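Perguntas frequentes sobre tampos de madeira maciça

Varkoreo, marcenaria por encomenda

Reunimos nesta página as dúvidas que chegam com mais frequência ao nosso atendimento, antes e depois da compra. Se a sua não estiver na lista, escreva pelo formulário de contato.

Encomenda e medidas

Quais são as medidas possíveis?
A largura máxima de um tampo em peça única é de 900 mm. Acima disso, fazemos o tampo em duas partes, unidas por baixo com parafusos de aperto. O comprimento depende da madeira disponível e do acesso à sua casa. Meça o elevador e a curva da escada antes de fechar o pedido.

Posso encomendar só o tampo, sem os pés?
Pode. Cerca de metade da nossa produção sai assim. Envie um desenho simples com a posição dos furos, se quiser que a gente já entregue furado. Sem desenho, o tampo vai liso na face de baixo.

Qual é o prazo?
São 50 dias corridos a partir do pagamento do sinal. Em dezembro a oficina fecha para férias coletivas e esse período não entra na contagem.

Vocês enviam amostras?
Sim. A amostra é um retalho já acabado, da mesma espécie, mas não da mesma tábua. O tom do tampo pronto pode ser mais claro ou mais escuro.

Acabamento

Qual é a diferença entre o óleo Gredix e o verniz Barasa?
O óleo penetra na madeira e deixa o toque mais natural. Risca com mais facilidade, porém o reparo pode ser feito em casa, só na área afetada. O verniz forma uma película, resiste melhor a líquidos e exige menos manutenção, mas um risco fundo obriga a lixar a superfície inteira.

De quanto em quanto tempo preciso reaplicar o óleo?
Em mesa de jantar, duas vezes por ano. Em escrivaninha, uma vez basta. Passe uma demão fina com pano de algodão, espere 11 minutos e retire o excesso com outro pano seco. Panos com óleo podem pegar fogo sozinhos quando amassados: abra-os ao ar livre até secarem, antes de jogar fora.

Posso mudar de óleo para verniz depois?
É possível, mas o tampo precisa voltar para a oficina e ser lixado até a madeira crua. O orçamento é feito caso a caso.

Limpeza e uso diário

O que uso para limpar?
Pano levemente úmido e sabão neutro, depois pano seco. Não use álcool, água sanitária, esponja abrasiva nem lustra-móveis com silicone. O silicone atrapalha qualquer acabamento futuro.

Apareceu uma mancha branca. Tem conserto?
Manchas brancas costumam ser umidade presa no acabamento. Espere dois dias, porque muitas somem sem intervenção. Se a mancha continuar em um tampo com óleo, lixe de leve com grão fino, no sentido dos veios, e reaplique.

Posso apoiar panela quente?
Não diretamente. Use sempre um descanso de cortiça ou de madeira, inclusive nos tampos envernizados.
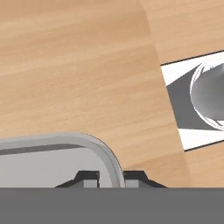 Por que a cor da madeira muda com o tempo?
A luz escurece algumas espécies e clareia outras, e a maior parte da mudança ocorre nos primeiros meses. Mude de lugar os objetos que ficam sobre o tampo durante esse período, para que a cor se altere por igual.

O tampo pode empenar?
Toda madeira maciça se movimenta com a umidade do ar. Uma variação pequena é normal. Para reduzir o risco, não deixe o móvel encostado em aquecedor nem sob a saída do ar-condicionado.

Entrega e garantia

Quanto custa a entrega?
No bairro Plorkport, onde fica a oficina, não há cobrança. Nos demais endereços da cidade, a taxa é de R$ 200, com montagem incluída.

O que a garantia cobre?
Descolamento de juntas e rachaduras que atravessem a peça. Riscos, manchas e mudança de tom ficam de fora. Para acionar a garantia, envie o número do pedido e fotos das duas faces do tampo.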